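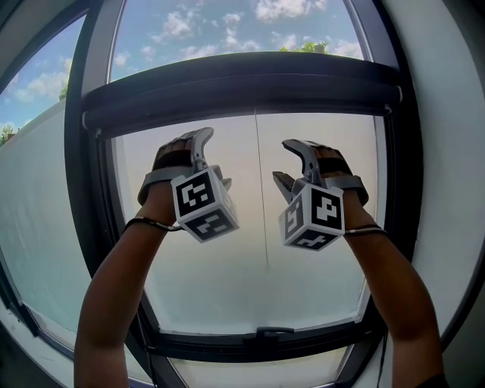

The Tall Window, and Everything We Did Around It

Welcome to the gallery page for the flat! There's just the one picture up so far (the rest are on a drive I can't find a cable for). Blue sky, puffy white clouds up near the top, that thick black frame, and two arms reaching up in front of the glass. I could look at it all day, and on washing-up mornings I more or less do.

I'll put the notes in now and slot the other pictures in beside them later.

The window itself
It's the reason we took the place. The kitchen is a cupboard with a sink and the hallway paint is the colour of old mustard, but you walk in, see that much sky and forget the lot. Black wasn't my first choice for a frame, I'd have gone white, and I've come right around to it. It makes the blue look bluer!

The blind saga
We went through two blinds before the one that's up now. The first was a Flerkano roller that came 42 millimetres too wide, and I'd measured it myself, so there was no one to ring up and be cross with. The second was the right width and the wrong grey. Both are in the hall cupboard if anybody local wants them, free to a good home.

The curtain we ended up with
Plain linen from Skarnel, unlined, in a colour they call Sang. It's a sort of dusty brick. Nazar Savchuk hemmed it on his mum's machine in one evening and wouldn't take any money, so we fed him dumplings until he had to lie on the floor. We keep it tied right back most of the time, so you could argue we needn't have bothered.

Cleaning the glass
I mix 500 millilitres of warm water with a good splash of white vinegar and do the top section first, then work down. Old cotton T-shirts are better than paper towel, which leaves fluff all over the place. I wait for cloud if I can, because in full sun it dries on you before you've wiped it and you get those rainbowy smears.

The plant shelf
Still in planning! Da-eun wants ferns, I want something you can eat. We've got as far as a board from Flastitby (2000 millimetres long, and an absolute pain to get home on the tram) and a heated discussion about brackets. Basil would love it up there in September.

Best time of day
Four in the afternoon, no contest. Mornings are pretty too, just chillier in colour, and after dark it all turns into one big mirror and I find myself tidying my hair at it.

More to come once the cable shows up. If you've hung shelves near a window this tall and have opinions on brackets, leave me a note underneath, I'd love to hear them.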